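Can a robot do my chores yet? Your questions answered

I get asked this so often that I've put all my replies on one page. Last updated in March.

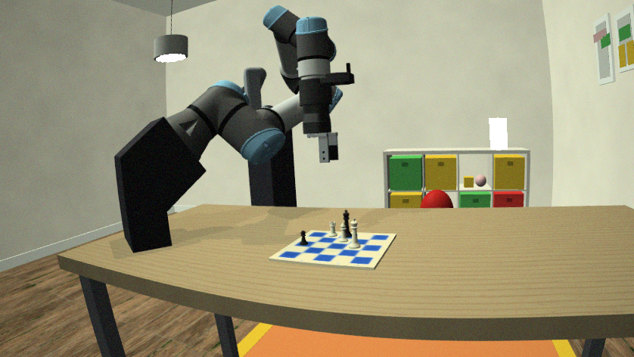
Edgardo Tiongson wrote in to say he'd happily forgive a robot for being slow, so long as he could leave the house while it worked. Fair enough, and I'd say most of you feel the same!

So, can I leave one on its own?
Not in my house, not yet. Picking up one thing from a clear spot on a table is fairly well cracked. A messy kitchen after tea is a different beast altogether.

Why do the demos so often use board games?
Chess is lovely for testing. The pieces are small, they stand close together and each one has a proper place to go, so you can tell straight away if the arm has got it wrong. A simulated room like mine is even kinder (knock over the queen and you just press reset).

Does that mean it could clear up the toys?
Sort of. Hard blocks into a bin, yes, on a good day. Soft toys, jigsaw bits and anything under the sofa, no.

What about washing up and laundry?
I'm still waiting. Wet glasses are slippery and hard for cameras to see, and a fitted sheet defeats me, never mind a machine.

Are workshops further along?
Miles further. The packing bench at Patside runs an Orkia arm for 9 hours a day and it shifts 900 boxes in that time, all the same size. Change the box and somebody has to come and set it up again, mind you.

Which one should I buy?
I wouldn't, for general chores. Trakovari and Moroz both have home models on the way and I've got my name down to try each of them. Get a decent robot vacuum in the meantime and pick your socks up first.

Can I send you a question?
Please do! I read them all and I usually reply within six days, a bit longer in the school holidays.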